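How to Write a House Guide Your Guests Will Read

Posted Feb 16, 2021 in Hosting

The first guide I wrote for our rental in Marham was 1,195 words long and opened with a history of the street. Guests stayed, guests left, and every one of them texted me to ask how the shower worked. The shower was on page four, after the geese.

The current version fits on two sheets of paper. Getting it there took me most of a September, and you can do it in an afternoon if you skip my mistakes.

What you need

Paper, a pen, your phone with the old guest messages still on it, and a friend who has never stayed in the place.

Step 1. Read your old messages

Scroll back through everything guests have asked you and copy the questions out in their own words. These are your headings. "How do I make the hot water hot" is a better heading than "Heating and Plumbing," and it has the advantage of having been typed by a cold person.

Step 2. Put the arrival hour first

People read a house guide with a bag on one shoulder. Page one should cover the door, the lights, the Wi-Fi, the heat and where to park, in the order they come up. Put the Wi-Fi password on a line by itself, in large print. If it has a capital O and a zero in it, change the password.

Step 3. Write down what you do without thinking

Walk in from the street as though you'd never been there, and stop whenever your hands do something clever. Our back door has to be lifted a little before the key will turn. I had been doing it for years and would have sworn in court that the door was fine.

Go room by room and include the small things that sit around on tables. You know what they're for. Your guests are from Callier.

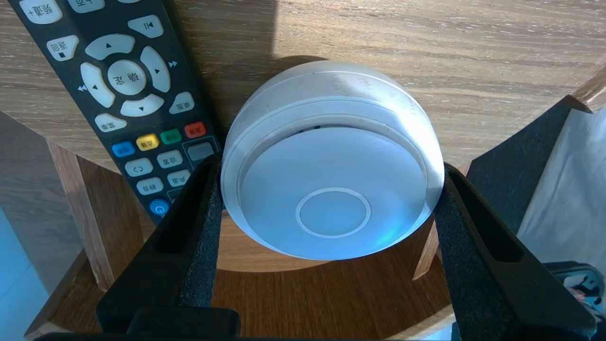
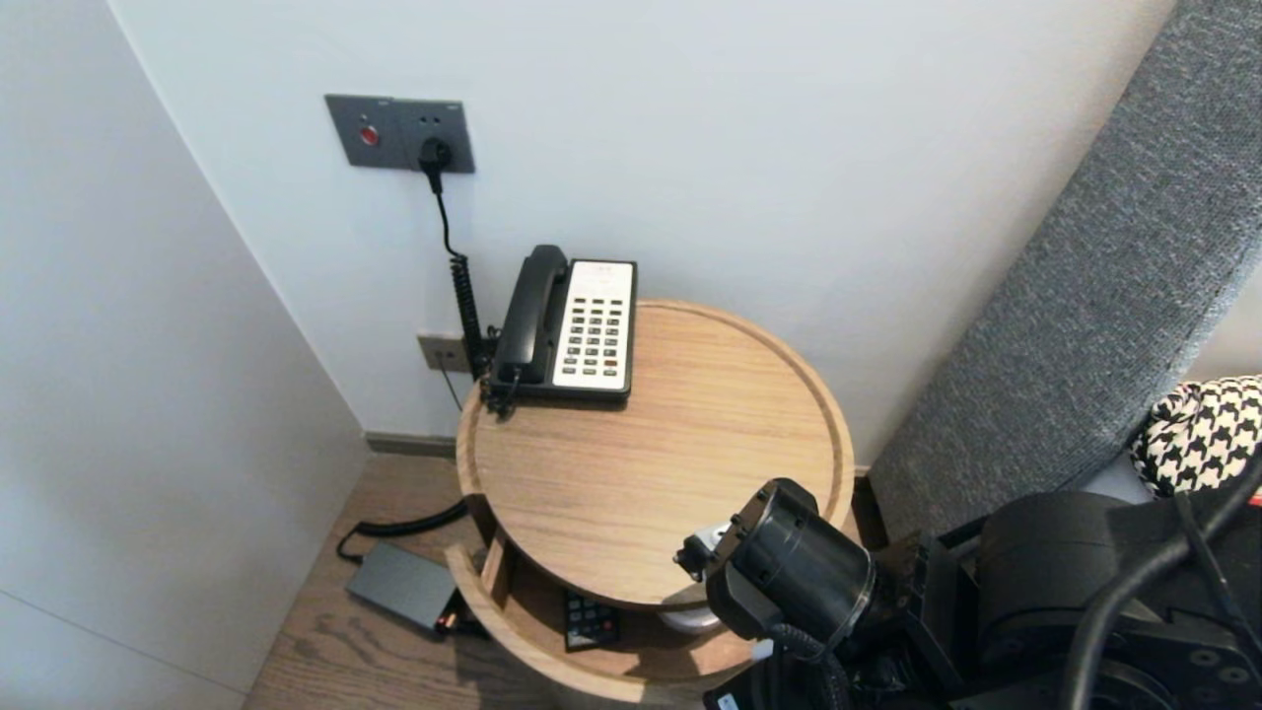 Should the guide be printed or sent by email?

Send it the day before they arrive, and leave a printed copy on the kitchen counter as well. The email gets them through the door, and the paper is for the other person in the party, who was never forwarded anything.

Step 4. Cut the rules

Count your sentences that start with "Please do not." If you have more than a handful, ask which ones came from a single guest who will never be back. I had a whole paragraph on candle wax aimed at one couple from Eide. They had moved on. It was time I did too.

Keep the rules that matter (trash day, quiet hours, the neighbor's driveway) and say each of them once.

Step 5. Test it

Hand the guide to your friend, set a timer for 60 seconds, and ask for the Wi-Fi password, the checkout time and the location of the fuse box. Say nothing while they look. You will want to point. Sit on your hands.

Anything they can't find gets moved up. Anything they laugh at gets looked at again, especially if you hadn't meant it to be funny.

Step 6. Keep it current

Reread it each time you replace an appliance. Mine described the old Zidari coffee maker for two years after it died, including a warm tribute to its milk frother, and people kept opening cupboards to look for it.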